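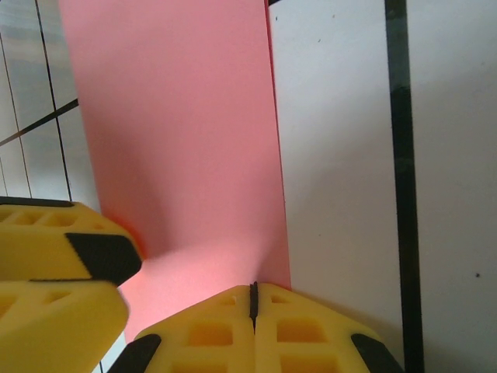
Paper and board orders, the stuff people email us about most. Hebden sheets ship flat, never rolled, and we sell singles as well as packs. The pink is a soft salmon, quite a bit calmer than the bright pink some of you remember from the old range. If you need hot pink, look at Cillura.

Can I mix colors in one pack?
Yes, packs of 40. Put the colors in the notes box at checkout. No note – you get whatever's on top.

How many before the bulk price kicks in?
1000 sheets, any mix. Schools too, same number, sorry.

Will two orders match?
Close, not perfect. Dye lots change. For a big display buy it all at once, plus a few spare.

Does it fade?
In a sunny window, yes. Pinks and purples go first. Swap them out over the summer or hang them on an inside wall.

What glue?
Glue stick for paper. Foam board wants a tacky glue, spray can eat the foam so test a corner frist.

My corners came bent.
Send a photo within 5 days and Tracey Greenwood will sort a replacement. Keep the box please.

Can I pick up?
Tuesday afternoons only, ring the side bell. Nazar Zhuravel has the orders by name, not by order number, so tell him teh name you used online.

Do you cut to size?
Straight cuts only. No circles.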